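We use cookies to make this site work. Accept all | Manage settings

Workshop notebook - equipment planning
18 October 2023, Glória Simões
Print this page | E-mail this page

Quote number two from Doolan came in overnight. The arm itself has gone down a little and everything else has gone up. The wrist camera used to be in the package and is now a separate line, the calibration plate is a separate line, and the "starter grip set" has become a choice of one. I read it twice to see what we would be getting that we can't already do with the old arm and a weekend of someone's patience. Still not sure.

Money as it stands: 25 thousand in the pot until the end of the budget year, less the compressor repair. Rahel thinks the repair can go on the building account. I'd want that in writing before we count on it.

Things I asked Doolan and what came back:

Wipe-down between runs - they say the fingers are "splash tolerant". Asked for the rating of the finger joint. Got a brochure with the rating of the arm, which is a different part of the machine.

Spare fingers - 373 a pair, lead time not stated. We got through more than one pair last winter with the old set, so that wants to be in the running costs and not under sundries where the draft has it.

Software - first year included. Price of the second year "to be confirmed". I have put a question mark in the sheet and I don't want it replaced with a guess just so the column adds up.

Training - 3 days at Samstead, travel not included. Two of us would have to go or it's no use the first time one of us is off.

Nineck are cheaper on paper. Their gripper opens wider and the camera bracket is part of the casting, which I like. Against that, the only people I know who run one are over at Ceststead, and when I rang they were polite about it in a way that worried me. They said the support desk is good when you reach it. They have a spare controller sitting on a shelf and I noticed they bought it themselves.

Rahel's case for spending at all is that tabletop clearing and wiping is where the work is going, and that the old arm is too slow for mixed jobs, where there is cloth to pick up and liquid to deal with on the same surface. I agree about the slow part. I don't agree that a new arm fixes the mixed jobs. Thin brown liquid on a white top is the easy version, good contrast, and we'd be paying to do the easy version faster. Clear water on the same top is what I'd want to see from a sales demo, and black knitwear too, because you lose the folds in it and the grasp point is anyone's guess. Neither was in the Doolan video. They picked up a yellow duster, already folded.

So before anyone signs:

- both firms to run our tasks, on our table, with our cloths. A white matt top, overhead light as we have it.
- the arm's own shadow has to be in the test. Both demo rooms are lit like a dentist's.
- written price for software in year two
- finger joint rating, in writing, from somebody technical
- what happens to the old arm. Doolan offer a trade-in and won't say how much.

Rahel wants to book Doolan first as they can come before the end of October. Fine, but I'd rather have them in the same week so we don't move the lights in between. I've pencilled 19 runs per machine, which is what we can fit in a day with resets and still get lunch. If a rep wants to drive it himself, he can do it after the runs are finished.

One more on the budget. The draft has "consumables" at nearly nothing. Cloths, gloves, tea, paper roll, replacement tops when the matt finish goes shiny from wiping - it adds up, and last year it came out of whatever was left. I'd like a proper line for it this time, even if the arm purchase slips. Sheet is in the shared folder, second tab. Rahel to check my sums on the import charge, I did them late and don't trust them.

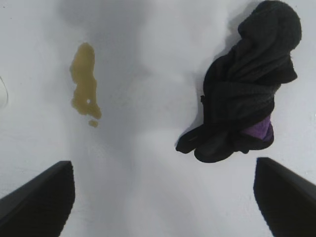
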